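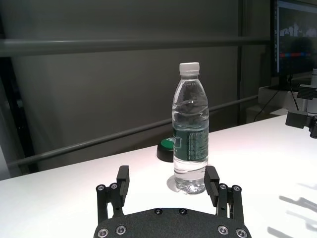 Bottle with its green label and white cap, first room of the open day.

I have been to open days at a chocolate factory, a brewery and a place that made slippers, and on each occasion I came home with something. So when Monique Joly told me she had two places for the Nundham packaging open day, I said yes before she got to the word "packaging." It was a bottle of water. The day was, from the coffee at 10 until the handing back of our badges at 4, largely about a bottle of water.

The train from Barau takes 70 minutes and has no cafe car. Then there's a bus, then a walk beside a road that wasn't designed with walkers in mind. By the time we signed in I would have been glad to drink the exhibit.

Our guide was Timothée Hervieu, who has worked on bottles for his whole career and has the calm of a man with no plans to change the subject. He began with the cap. I had never given a screw cap more than the second it takes to remove one. The fine vertical ridges around the side are for grip, as I'd have guessed, but apparently you can argue for months about how deep they should be and how close together. Timothée has. He lost, and the ones he wanted are still in a drawer in his office (he offered to fetch them, and Monique said yes, please, in a tone I've been teased with before).

From the cap we moved down to the shoulders. I use the correct term because I was corrected when I said "the sloping bit." Then came the label, dark green and wrapped right around, with the lettering so small that I got as far as "Ch" and gave up. Stand in front of a green label with water behind it and the green wanders up into the clear part of the bottle, all bent and smeared. I looked at that for quite a while. It was the first thing all day I'd have paid to see, and it's an accident. 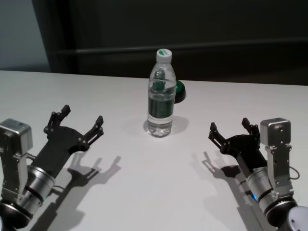
The part about the ribs

Ridges in the plastic keep the wall stiff, so the bottle can be made thinner and still survive being picked up by somebody in a hurry. We were each given one with ridges and one without and invited to squeeze. The one without folded up in my hand and emptied itself over my sleeve. Timothée had a towel ready, which makes me think the sleeve was part of the program.

A woman from the Dalisay group asked why every cheap bottle makes that crackling noise. She got a 15-minute answer, with a graph. I wrote down "thin walls" and underlined it.

The base was better. Turn a bottle over and there are lobes molded into the bottom, like the petals of a flower drawn by an engineer. The name for it is petaloid. I've used the word three times since and it has not once helped a conversation along.

Lunch was sandwiches. Drinks were provided, and you may guess what they were.

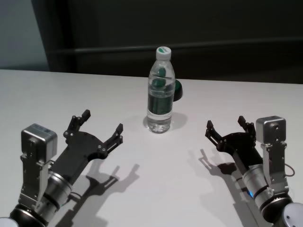

ROSTHORPE, October, after lunch

They let us wander a little in the afternoon, and I went back to the white table. With the light coming through, the water puts down a soft gray shadow and a bright patch near the base. It seems an awful lot of scenery for something that costs less than the bus. Monique drew it on the back of her schedule and got the shoulders wrong, and I was able to tell her so.

There was a small round thing with a green top sitting just behind the bottle. I meant to ask about it at every stage of the day and never did. It matched the label nicely.

The quiz at 3 was won by a boy who can't have been older than ten. He knew what a meniscus was. The prize was a pack of caps.

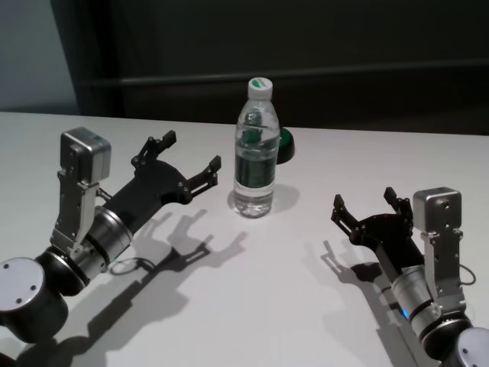 If you're thinking of going

Book early. Monique says the waiting list had 1000 names on it, though she also told me there would be cake.

Ask to see the cap from directly above. The logo on the flat top is green and looks something like a leaf, and Timothée will tell you what it went through to get there if you give him any opening at all. Wear short sleeves for the squeezing. Bring your own lunch if you have feelings about egg, and sit on the left side of the bus coming back, where the heater works.

The gift shop is a shelf by the coat rack. I bought a pencil.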